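# A grip fault is a safety fault

At the Hendora site in Hastow, a robot cell spent most of February putting processors into the wrong place by less than a millimetre. The cell didn't stop, and no alarm sounded. The log showed fault code 3371 on the first night shift and a lot of times after that, and each time the operator on duty cleared it and pressed start, as the work instruction said to do.

I think the work instruction was wrong, and I think a lot of sites have the same one.

Code 3371 is a grip width mismatch. The controller expects the fingers to close to a certain distance when there is a part between them. If they close to a different distance, it raises the code. At Hendora it was filed under "advisory", in the same group as low label stock and a full reject bin. You could clear it from the panel without opening the guard, and the arm would carry on with whatever it had in its fingers.

The trouble was a fingertip pad that had worked loose. When a processor was picked up it could rotate a little between the pads, and the arm then carried it to the socket at an angle it didn't know about. Sometimes the part went in anyway. Sometimes it landed on the edge of the socket and bent contacts. By the time the test bench picked up the pattern, 200 boards had to be pulled and checked by hand.

That's an expensive quality problem, and that is how the site treated it. The report went to the quality group. The safety group got a copy and filed it.

What bothers me is what people did in the meantime. When a part sat badly in the socket, the next step would fail and the arm would park above the fixture. The quickest fix was to reach in and straighten the processor with a fingertip or a plastic pick. The guard has a setup mode that lets you do this with the arm at reduced speed, and the key for setup mode was left in the switch. So people were putting their hands beside a powered gripper several times a shift to correct a fault the machine had already reported and been told to ignore.

In the end somebody had a finger pinched between a link and the fixture. It was a bruise and a split nail. The arm had been parked, the operator cleared the fault while still reaching in, and the fingers opened as part of the normal recovery. Everything did what it was programmed to do. The incident form put it down to operator error and recommended retraining.

I don't accept that. If a job can't be kept running without reaching in, then reaching in is part of the job, whatever the training slides say. Retraining the person leaves the loose pad, the advisory code and the key in the switch exactly as they were. 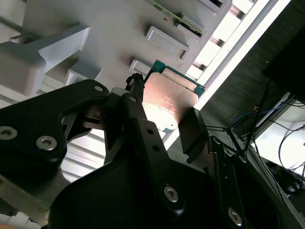
**Opinion** | *By the automation columnist, Dament Plant Review*

The same handling job is easy to underrate when you look at it up close. A processor is held between two small pads, one at each side, and there isn't much edge to hold. The links around it are far bigger than the part. Any looseness in those pads goes straight into the position of the chip, and a person trying to fix it has to get their fingers in among the same metal.

Mrema, the integrator that built the Hendora cell, has now moved 3371 out of the advisory group. The arm stops and holds, and it can't be restarted until the guard has been opened and closed. Three mismatches in a shift call maintenance. The pads are checked every 40 hours of running, with a torque driver and a signature. Production complained that this would cost them output, and it has, a bit.

I'd go further. Setup mode should need a key that is signed out, and the recovery routine shouldn't move the fingers at all while that mode is on. Neither change is difficult. The first one costs a hook and a logbook.

Other sites could start by printing out the list of faults their operators are allowed to clear without opening the guard. Then ask the night shift which ones they clear most often, and what they do with their hands straight after.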